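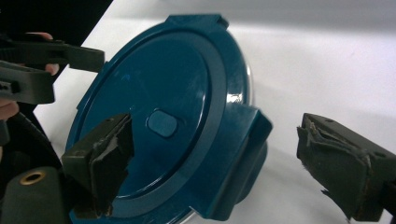

*Round teal lid with locking flaps.*

**Cirnside Flats residents' meeting, November**

Held in the ground floor laundry, 6 pm. The dryer was running and could not be persuaded to stop.

Apologies: Flat 8, by note under the door. The note was longer than some of these minutes.

## 1. Last minutes

Accepted, with one correction. The phrase "a lively exchange" is to be replaced by "an exchange". Flat 2 wished it recorded that the original wording was more accurate.

## 2. Front garden

The lemon tree has been cut back by persons who have not come forward. Opinion was divided on whether it looks better. Opinion was not divided on the agapanthus, which everyone dislikes and which is thriving.

Quote from Olivares Gardens for edging the path: $70 if we supply the bricks. We have bricks. They are behind the water tank, under the bricks we were meant to return.

**Action:** Flat 5 to accept the quote and find out who the other bricks belong to.

## 3. Shared kitchen

The cupboard of containers without lids, and the drawer of lids without containers, were discussed together for the first time. It was agreed that anything unnamed at the end of the month goes to the Rinmont op shop. Flat 3 asked whether the op shop had been consulted. It had not.

The fridge will be cleared on the same day. The jar marked DO NOT THROW OUT is exempt until its owner explains it.

**Action:** Flat 1 to put a notice on the cupboard. Flat 4 to check the spelling this time.
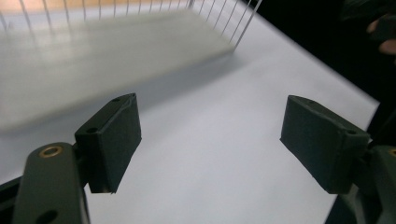 ## 4. Bus stop

The council has written back about moving the 407 stop to the other side of the driveway. The letter thanks us for our interest in public transport and says the matter is with another section. This is the same section that sent it to the section we wrote to.

Meanwhile, residents backing out in the morning are asked to wait for the bus and to keep their remarks inside the car.

**Action:** Flat 2 to write again, using shorter words.

## 5. Colour of the stairwell

Paint cards from Cornia were passed around. "Oat" and "Pale Oat" were held up to the window, then to the wall, then dropped behind the washing machine. Vote tied. The stairwell stays green until the next meeting.

## 6. Other business

- The side gate sticks. Lift it, then push.
- Whoever is practising the clarinet has improved and is asked to learn a second tune.
- Flat 3's bike may stay under the stairs if it stops leaning on the meter box.

Closed when the dryer finished. Next meeting in February, same place, bring your own chair.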